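Caderno da oficina de tinturaria, outubro de 2019

Terceiro banho de garança e finalmente um vermelho a sério! A raiz que veio da Teixeira é muito melhor do que a do lote anterior, moída mais grossa, quase sem pó. Usei 300 g para a meada grande de lã Curel e deixei de molho de véspera, só água da torneira (a nossa é dura e a garança agradece o cálcio).

Mordente
Alúmen a 15% do peso da fibra, mais uma pitada de cremor tártaro. O Henk Mertens insiste que com o cremor a cor foge para o laranja, e nas amostras pequenas tem razão. Na meada grande não vi diferença nenhuma. Repetir com a amostra 202, que ficou sem cremor.

Temperatura
Subi devagarinho até 60 graus e aguentei uma hora e meia. Da outra vez distraí-me, passou dos 80 e saiu aquele castanho tristonho. Comecei a contar o tempo só quando o termómetro estabilizou. Mexer pouco, senão feltra!

Segundo banho
Aproveitei o resto do tacho com algodão, 40 minutos, e deu um rosa lindíssimo, mais quente do que eu esperava. Estou cheia de vontade de fazer uma colcha inteira neste tom. O canelado cor-de-rosa é o que me anda na cabeça, porque as riscas em relevo fazem sombra e a mesma cor parece duas.

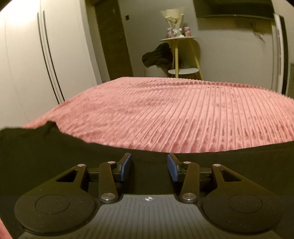
Por fazer
- teste de luz: metade da amostra tapada com cartão, na janela sul, até fevereiro
- perguntar ao Bram Van Damme se o tear Zarureck aceita fio de algodão tão fino na teia
- pesar a raiz que sobrou e secá-la bem antes de guardar
- experimentar um terceiro banho com cinza, nem que seja só um novelo
- etiquetas novas, as de papel desfazem-se todas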